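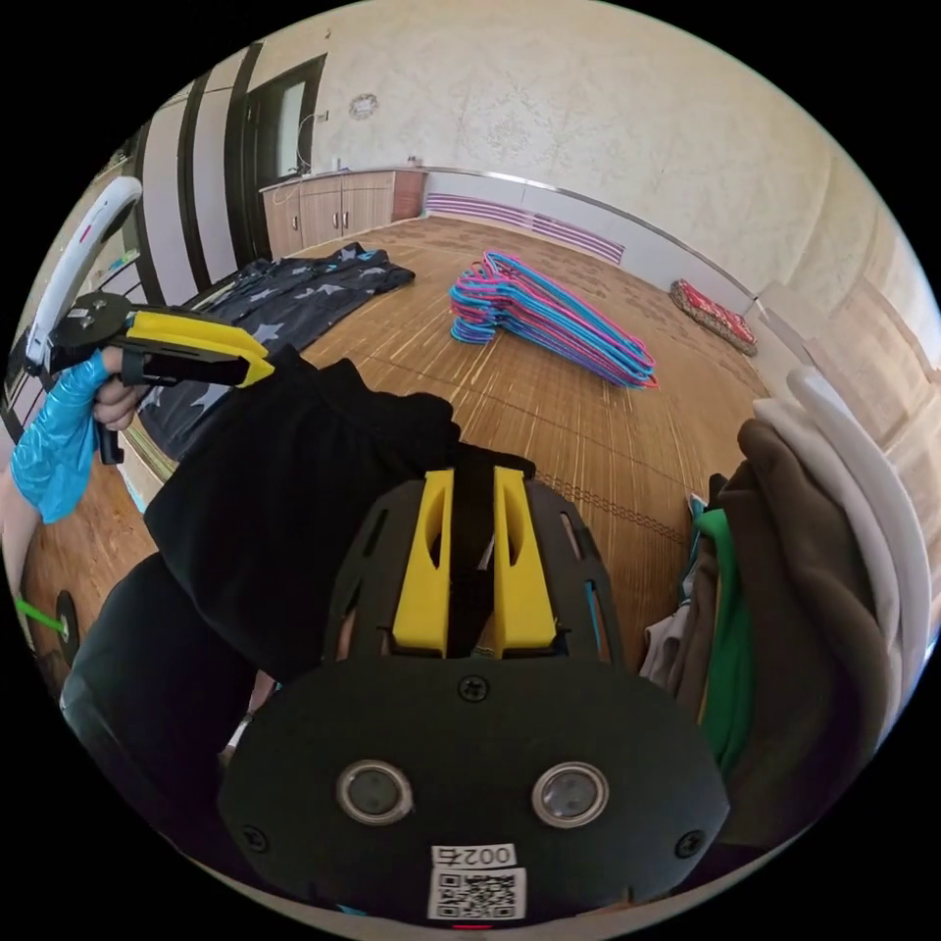

Week 2: Hanging and folding dark garments

Textile Care at Home, Lutby short courses
Handout updated 2024-09-30

Welcome back! Last time was all fibres and labels, and this week we get our hands on the clothes, which is my favourite part of the whole course. The reading is the Wamcombe booklet, p. 218 onwards (skip the bit on furs).

Setting up

The floor is a lovely place to sort if you haven't got a big table. A mat over light boards makes black cloth easy to see, folds and all. Tip the hangers into one pile in the middle where everybody can reach. Pink, light blue and purple plastic ones are fine for this, and a bright hanger shows up beautifully through a dark neckline!

Spread patterned pieces out flat to one side. A navy cloth with grey stars is a good one to practise on, as you can use the stars to check your fold is straight.

Soft black fabric

Soft cloth wants to slide about, so go slowly.
Find the shoulders or straps before you lift anything.
Hold it at the top and let the rest drop. Gravity does half the work for you.
Thin straps go on last, one each side, with no twist.
Still slipping? Fold it in half lengthways and lay it over the bar.

Hang or fold?

Woven tops and dresses: hang.
Heavy knits: fold, always. They grow on a hanger (I have a jumper down to my knees to prove it).
Stretchy things with thin straps: either, try both and see which you like.

For next time

Bring 2 dark garments, one you always hang and one you always fold. We meet at Bosbridge again, door code 1515, and we'll swap methods in pairs. The wool session is in December, so start looking out your jumpers now!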